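March, late evening

Started at 8 with the Marnar setup again. The plan was 80 runs before I went home and I stopped at 75, which I'm fine with. I threw out 11 of those on the first pass through the recordings. Most were my own fault: I started moving before the recording had begun, or let go of the controls and then grabbed them again halfway through. The rest were slow and wobbly, and I don't want the model to learn slow and wobbly.

Vikelard wants the reaching part done separately from the gripping part. I argued against this last month and lost. After today I still think the split is awkward, but it does make the labeling quicker. I got through the whole morning set before lunch.

I changed the starting position every few runs. On the older Fikre set everything began from the same spot, and the model fell apart as soon as we moved the arm a little to one side. So now I start high, low, left and right, and write it down each time. My notes are a mess and I need to type them up before I forget what the arrows mean.

The wrist view is the one I check first. If the fingertip is hidden for most of a run, I mark it and move on. I had 3 like that today, all from the left side.

My shoulder is sore from the controls. I should lower the chair.

Tomorrow: copy everything to the Rurnent drive, redo the runs from the left, and ask if we can get a second person on labeling. I also need to clear space on the laptop, which complained twice this afternoon.

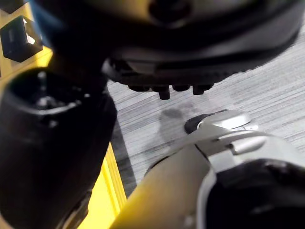
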